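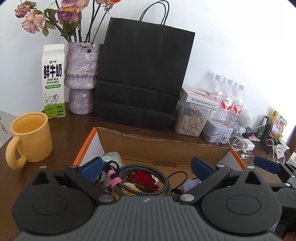 **UNIT 4 | Sorting mixed small goods**

Course lead: Wumpini Akolgo. Room 224, 15 minutes per table.

A mixed box is sorted by type first and by size second. Cables come out before anything else. A coiled cable stays in its tie and is laid flat on the tabletop, clear of the box. Soft items follow, then bags and wraps.

Terms used in this unit:

- *Carton* – the open cardboard box that holds the mixed load.
- *Loose parts* – caps, lids and connectors with no container of their own.
- *Standing goods* – mugs, vases, milk cartons. These stay behind the box and are not part of the load.
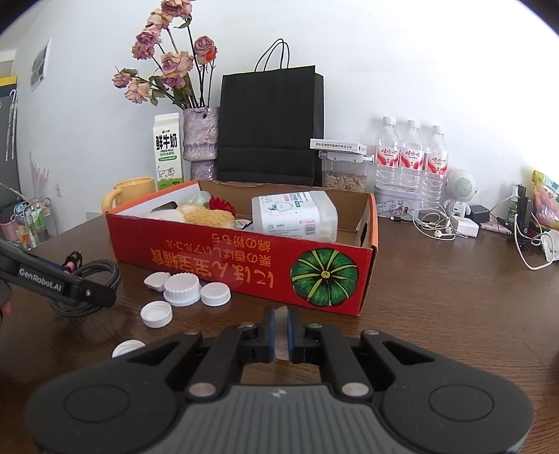
Loose parts are grouped on the table in front of the box. Caps are matched by diameter, then by edge (ridged or smooth). A cap lying upside down is turned over before matching. Lids with no match go on the Protura sheet, column 2.

Tall items with stems need clearance above them – keep the reach path to the front of the table.

Reading for October: Atinga, section 4, "Grouping before packing."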